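Code of practice published for robots that hand objects to people

Published November 7, 2020

A voluntary code of practice for robots that pass objects to and from people was published today by Pludbridge, the standards forum for service and laboratory robotics. It sets out what operators should check before a person and a machine hold the same item, how such work should be supervised, and what should be written down afterwards.

The code applies to research groups, suppliers and public venues. It covers fixed arms, mobile machines and hands of any design, from simple two-finger grippers to full sets of jointed fingers.

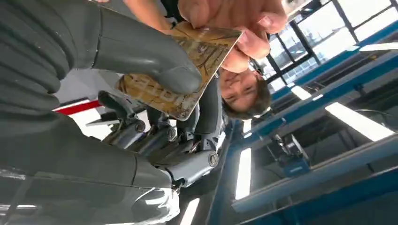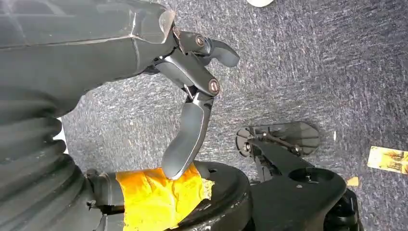

Work on the text began after members reported that existing guidance said a good deal about keeping people away from machines and very little about what to do when the task requires them to be close. Many sites had written their own rules. These differed widely, and visitors moving between one site and another were often given conflicting instructions on matters as basic as when to let go.

The drafting group was led by Gemus, which develops control software for robot hands, with contributions from Binis and Sarantis. Binis supplies grippers to teaching laboratories. Sarantis runs training courses for operators and provided the first version of the chapter on supervision.

What the code requires

The main requirement is that every handover should have a named operator who can stop the machine at once and who has no other duty while the exchange is taking place. The operator may not also be the person giving or receiving the object. Earlier drafts allowed the two roles to be combined for light items such as cards, paper and soft toys, but this was removed following comments from members.

A person taking part should be told before the exchange how the machine will close, how it will release and what they should do if it fails to release. The code recommends plain words and a short practice with the machine switched off. The person should be free to let go at any moment, and no task should be designed in such a way that letting go would cause harm or damage.

Objects used in demonstrations should be light and flat or rounded, without sharp edges. Glass, liquids and powered tools are excluded unless the site has carried out a separate written assessment. Personal belongings of visitors, including telephones and bank cards, should not be used.

Faces should be kept clear of the reach of the fingers and of the arm behind them. The code does not set a single distance, as machines differ greatly in size and speed. Each site is instead asked to work out its own figure, to record how it was reached and to mark it in a way that can be understood by someone who has not been trained. Long hair should be tied back and loose sleeves, lanyards and jewellery secured or removed.

Condition of equipment

A separate chapter deals with the condition of hands and grippers. Members had asked for clear advice on equipment that is in regular use and shows signs of wear, and the chapter is the longest in the document.

Operators are asked to examine covers, seals, bellows and fasteners at the start of each working day. Marks and rubbed coatings are acceptable where they affect appearance only. They should be noted in the equipment log so that any change can be followed. A cover that has split, or that has come away from the part beneath it, should be replaced before the machine is used with people.

Wiring at the joints should be looked at closely while each finger is moved slowly through its full travel. Wires which cross a joint gap are permitted where the maker's design provides for them, but they should not be under tension at any point in the movement and should not be within easy reach of the person taking part.

Adhesive tape is treated with some care. The code accepts that tape is widely used in laboratories to mark parts, to hold cables and to protect surfaces. It may remain in place if it carries no load and does not cover a fastener that has to be inspected. Tape used as a repair should be regarded as temporary, dated, and removed within 30 days. The log should state who applied it and for what purpose.

Screws and bolts at the pivot points of a gripper should be checked for tightness at intervals set by the maker. Where the maker gives no interval, the code proposes a check after every 90 hours of operation.

Floors and working areas

Carpeted floors are not ruled out, although several members had argued that they should be. The code asks that carpets be low and firmly fixed, and that scraps, dropped cards and small parts be picked up between sessions. An object that falls during a handover should be left where it is until the operator has stopped the machine. Participants should be told this in advance, as the natural reaction is to reach down for it.

Lighting should allow the person to see both the hand and the object clearly. Sites with large windows are advised to consider the position of the participant at different times of day, so that nobody is asked to work with bright light directly in their eyes. The same point is made for any sensors on which the machine relies to judge the position of a hand.

Records and reporting

Each site adopting the code will keep a simple log of sessions, faults and stops. A stop made by the operator is not to be treated as a failure, and sites are asked not to set targets for reducing the number of stops. Pludbridge considers that operators should feel able to halt a machine whenever they are in doubt.

Any event in which a person is pinched, struck or unable to free an object should be reported to the forum within 2 working days, whether or not an injury resulted. Reports will be shared among members with the name of the site removed. Logs should be kept for five years.

The drafting group considered whether pictures and recordings made during sessions should form part of the log. The code leaves this to individual sites, but states that people who take part must be told before the session if they are likely to be recorded, and that agreement to take part in a handover is not to be read as agreement to appear in published material.

Response of members

Gemus said in a statement that it would apply the code to all its own work with immediate effect, including internal trials in which only its staff take part. It added that the rule on separate operators would require changes to the way its smaller teams are organised, and that it regarded the additional staff time as justified.

Binis has undertaken to supply a printed inspection sheet with each gripper it sells to schools and colleges. The sheet will follow the order of the chapter on equipment and will show the fasteners to be checked on each model. Existing customers may ask for a copy without charge.

Sarantis will offer a short course for operators, to be held at its own premises or at the member's site. Attendance is recommended but will not be a condition of adopting the code. Some 30 places are available in the first round, with priority given to venues that are open to the public.

A small number of members expressed concern during consultation that the requirements would weigh heavily on student projects. In response, the final text allows teaching sites to appoint a trained student as operator, provided that a member of staff is present in the room throughout. The requirement to keep a log applies to student projects in full.

Adoption and review

The code takes effect for members on publication. Sites which already have their own rules may continue to use them during a changeover period of 90 days, after which they should either adopt the code or publish a statement explaining where their practice differs.

Pludbridge emphasises that the document does not replace legal duties on health and safety, or the instructions issued by the maker of a machine. Where the maker's instructions are stricter, they should be followed.

A first review will take place once enough reports have been received to show which parts of the text are causing difficulty. Subjects already put forward for the review include handovers with children, work with people seated in wheelchairs, and machines that move across the floor while holding an object. The present edition asks sites not to carry out this last type of work with members of the public.

Copies of the code, the model log and the inspection sheet may be obtained from the Pludbridge office. Comments from organisations outside the membership are welcome and should give the number of the clause to which they refer.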